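Small thread on our newsletter test at Nason, because some people asked me for the results.

1/ We sent the same offer to 339 readers. One half got a long subject line, the other half only four words.

2/ The short one won – 80 clicks in one morning. I did not expect such a difference.

3/ Next month we repeat it with 500 addresses, and with Bradance as the sender name.
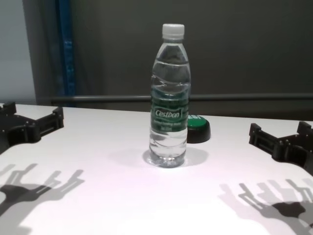

Maëlle MacLeod asks if the sending hour was the same for both halves. Yes, 9 a.m. for both.

4/ I will post the July numbers when I have them.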